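Ticket: Rellura booking calendar shows the wrong slots after the clocks change
Opened by: Hussam Hourani
Priority: normal (high if you ask my customers)

Hi all, me again, sorry! I run the bookings for Britatlow, and since the clocks went forward our calendar has been offering people slots an hour earlier than we open. So far 19 customers have picked a time when the door is locked. I've rung every one of them and they were lovely about it, but I'd like to stop ringing people.

What I've tried so far:

Checked the time zone in Settings. It says London, same as ever. I switched it to Dublin, saved, switched it back and saved again (someone on the help pages swore by this). No change.

Logged out on the office computer, cleared the cache and tried a different browser. The admin view is right in both, and the customer view is wrong in both. So I don't think it's my end, but I've been wrong before.
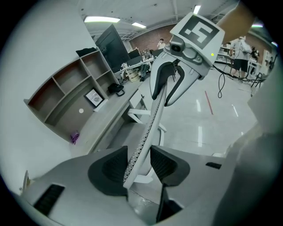 Made a test booking for 10 o'clock from my own phone. The confirmation email said 10, the calendar entry said 9, and the reminder text said 10 again. Three messages, two different times - no wonder people are confused.

Turned off the sync with our Skandholm diary and made another test booking. Still wrong, so I turned the sync back on. That took 27 minutes to catch up and gave me doubles of everything in January, which I've now deleted by hand. Please don't ask me to do that one again.

Update, same afternoon

Your first reply asked whether it happens on all the services or just some. Good question, I hadn't looked! It's only the ones I copied from the old Huỳnh template. The two services I built from scratch are fine. I went into one of the copied ones, opened Advanced, and there's a box called "Fixed offset" with a tick in it. I've never ticked that in my life, so I suppose it came over with the template.

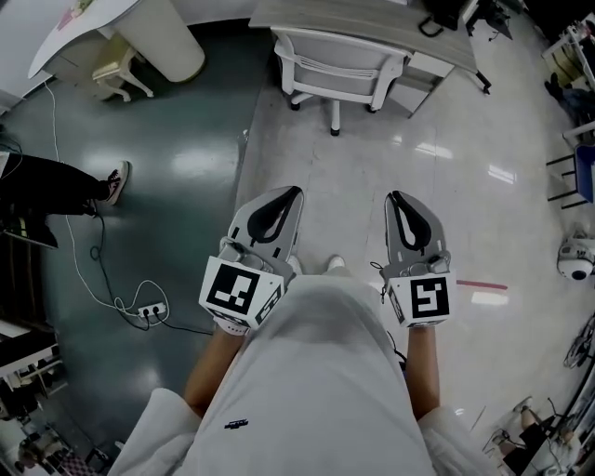 I unticked it on one service, saved, and did another test booking. 10 in the email, 10 in the calendar, 10 in the text. Hooray!

Trouble is, we've got 57 services made from that template and I can't find a way to change them in one go. I've done 20 by hand with a cup of tea and my wrist is complaining. Can you switch off the box for the rest from your side? If so, please leave the prices alone, as a few of them went up last month and I don't want to type those in again either.

Also, will bookings already made move by themselves, or do I need to open each one and save it? I've left them as they are until I hear back.

Thanks ever so much,
Hussam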